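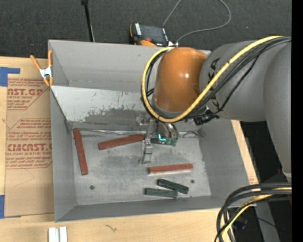
Proltlow Sloped Metal Bin, Large: Review After a Season of Use
By Dilek Yurt
Friday, October 19, 2018

The Proltlow is a large open bin in gray metal, with four tall walls that slope in toward a smaller flat bottom. It has no lid, no handles and no divider. I bought it to replace a plastic tote that had split down one corner, and I have used it at home and in the shop for small parts, offcuts, bolts and, for a few weeks in spring, seed potatoes.

I paid $31 for it. The same store had the Vulano bin for $13 less, and I have used one of those too, so I will compare them where it makes sense.

Shape

The slope is the main reason to buy this over a straight-sided box. Loose parts slide to the bottom and stay there, so when the bin is nearly empty you are not chasing the last washers into a corner. You can get a hand in and back out along the wall without scraping your knuckles. The drawback is that you lose room at the bottom. If you store things in boxes or cartons, they will not sit tight against the sides, and two cartons that fit side by side at the top may not fit at the bottom.

It also takes up more of the bench than you expect. The opening is a good deal wider than the base, so measure at the top. My brother Doğukan measured his shelf against the base and had to send his back.

Finish

The metal marks early. If you want something that still looks new after a year, this is the wrong product. Mine had scratches on the floor within the first week, and dark smudges came after that. The slanted panels take most of the wear because everything you drop or drag hits them. Along the low part of a panel the surface will go rough and dark if you keep rubbing hard parts against it, and higher up you get small thin scratches.

Wear like this has not affected how mine works. Nothing has come through and the floor is still flat. I rubbed the worst area with a fine pad and a little oil, which evened out the color for a month or so. I have not bothered again.

Seams

The join where the walls meet the floor is shiny and a bit uneven. On mine it has held. Fine grit and sawdust collect along it, and a rag will slide right over them. A stiff brush works better. Very small items, such as set screws, can also come to rest against the seam, and you have to pick them out with a fingertip or a magnet.

I would not use the bin for liquids. I tried water in it once and left it on newspaper overnight, and the paper was damp at one corner by morning.

On a bench

Metal on wood slides. On a light wooden top like mine, the bin moves when you reach in quickly, and it leaves gray marks if you drag it. I put six felt pads under it, then changed to rubber ones, which grip better. Rubber pads should come in the box, and at this price I think it is fair to complain that they don't.

It is also loud. Dropping a handful of bolts into it from any height rings through the whole room. A thin rubber mat on the floor of the bin cuts the noise a lot, though the mat hides small parts underneath and has to come out for cleaning. I use it in the evening and leave it out during the day.

Compared with the Vulano

The Vulano has straight walls and a rolled rim, which is kinder to the forearms. It is lighter and easier to carry. It also bent when I put a full load of hinges in it, and one wall has leaned outward since. The Proltlow has carried the same hinges for six months with no change in shape. For cloths, gloves or packaging I would take the Vulano and save the money.

Picard makes a similar bin with a lid, but I have not tried it.

Good: stiff walls, sloped sides, easy to reach into, easy to brush out.
Bad: marks quickly, noisy, slides on wood, not watertight, no pads included.

I would buy it again for hardware and metal parts. Doğukan has since cleared a wider shelf and ordered his a second time.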